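COMUNICADO DE IMPRENSA
2025-09-22

Clube de robótica de Vanby passa o verão na casa de banho e apresenta resultados em outubro

Alunos ensinam garras a tratar de tarefas de limpeza que os próprios evitam em casa

VANBY – O Clube de Robótica da Escola Secundária de Vanby apresenta em outubro, no encontro escolar de Fillutley, o projeto Worberg, um conjunto de demonstrações de limpeza recolhidas com garras manuais pelos próprios alunos. O tema foi escolhido por votação. Entre as propostas derrotadas contavam-se um braço que serve chá e um robô que joga matraquilhos, ambas defendidas com muito mais entusiasmo do que a vencedora.

O projeto envolve 32 alunos, divididos por seis equipas, e parte de uma pergunta simples: quantas vezes é preciso mostrar a uma máquina como se pega num frasco até ela o fazer sem ajuda? A resposta provisória do clube é «mais vezes do que cabem numa tarde», e ficou escrita no quadro da sala desde a primeira semana.

Cada aluno trabalha com uma garra na mão e o equipamento às costas. Os movimentos ficam registados e servem depois para treinar o programa que há de comandar o braço robótico do clube. O braço, até à data, pega no frasco com grande delicadeza e pousa-o onde lhe apetece.

«Os meus pais ficaram muito contentes por saber que eu passava as tardes a praticar limpezas», afirma Noura Nimri, aluna do 11.º ano e capitã de uma das equipas. «Depois perguntaram porque é que não praticava também em casa. Expliquei que em casa não há registo de dados.»

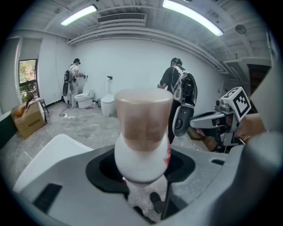 Sessão de trabalho do projeto Worberg, com duas sanitas e as garras manuais em utilização.

As sessões duram duas horas e seguem um guião redigido por Takeshi Hosoda, professor de Física e responsável pelo clube. O documento ocupa duas páginas e dedica uma delas inteira à maneira correta de pousar as coisas. Na primeira versão havia ainda um parágrafo sobre pontualidade, retirado a pedido de vários interessados.

«Um aluno agarra num frasco de lado, outro por cima, outro muda de ideias a meio do caminho. Para nós é tudo a mesma coisa, para o modelo são três assuntos diferentes», explica Takeshi Hosoda. «Passámos boa parte de julho a discutir por onde se pega num frasco. Já assisti a conselhos de turma mais curtos.»

O clube conta com o apoio da oficina Ó Conaill, que cedeu material e emprestou o técnico Mwangi Wanyama para a manutenção das garras. Wanyama mantém uma lista de avarias afixada à porta, por ordem cronológica e com os nomes dos responsáveis. A lista é muito consultada.

Na apresentação de outubro, as equipas vão mostrar as gravações, o guião e uma demonstração ao vivo com o braço robótico. A direção da escola pediu que esta última fosse feita com frascos vazios. O clube concordou depressa.

Os dados ficarão disponíveis para outras escolas que queiram usá-los, acompanhados de notas sobre o que correu mal. Essas notas estão a cargo de Omar Jaber, aluno do 12.º ano, que prevê terminá-las a tempo se as equipas pararem de lhe fornecer assunto.

As inscrições para o novo ano letivo estão abertas a alunos do 10.º ao 12.º ano. Não é necessária experiência em programação. Saber por onde se pega num frasco será valorizado.

Contacto para a imprensa:
Hussam Saliba
Gabinete de Comunicação, Escola Secundária de Vanby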